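Ferienwohnung Timbridge: Küche
Stand: 2022-10-07

Die Küche wurde im Mai neu eingeräumt. Das Geschirr reicht für 6 Personen, weitere Teller gibt Silvia Jireš auf Anfrage heraus. Die Kücheninsel ist 89 cm hoch und von allen Seiten zugänglich.
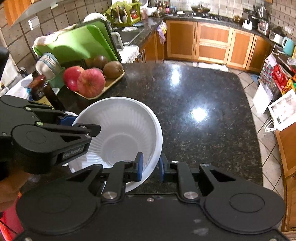 Geschirr und Obst haben ihren Platz an der Insel. Die Arbeitsplatte ist aus schwarz gesprenkeltem Granit, das beige Tablett mit Äpfeln und Kiwis steht gleich neben dem Geschirrständer. Die weiße Schüssel mit den feinen Rillen ist aus Kunststoff und fasst bis zu 100 Kirschtomaten. Schneidebretter: grün, hinten links.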